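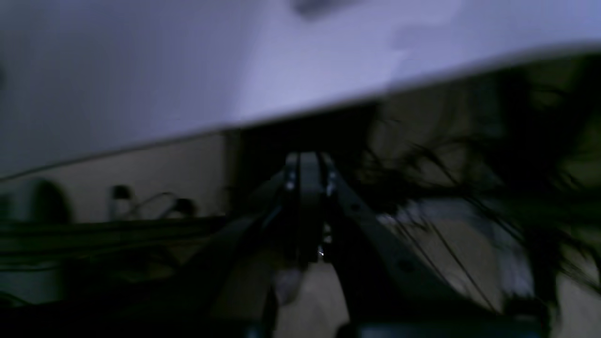

Holtberg moves gripper checks to the shift crew
January - by Minttu Saarela

HOLTBERG - Ketunel has changed how the two-finger gripper on its Holtberg cell gets looked after, and the new routine is in effect now. Finger screws are checked at the start of every shift. Takes 2 minutes, no laptop needed.

Old way was a full teardown every 35 days. Too long, says cell lead Shiela Ambrosio. Screws were backing off well before that and the fingers stopped closing square.

"We lost 19 hours last year to loose fingers. Nineteen. For a screwdriver job," Ambrosio said.

How it goes now - arm parked, power locked out, fingers closed by hand. Check each screw on the finger faces for play. Wipe the faces down, look along the gap between them. If its wider at one end, the finger comes off and gets reseated. Then the links - move each one through its travel and feel for drag. Cables last, nothing pinched and nothing hanging where the arm can catch it.

After any reseat the wrist camera gets re-zeroed before teh cell goes back to auto. No exceptions on that one.

Bench work stays with Ghumman. Spare finger sets are kept in cabinet 809, sign them out please.

Questions to Minttu Saarela, Ketunel press desk, mornings best.

Recent items
Ghumman adds second repair bench
Esport line back up after belt swap
Ketunel parts desk - new hours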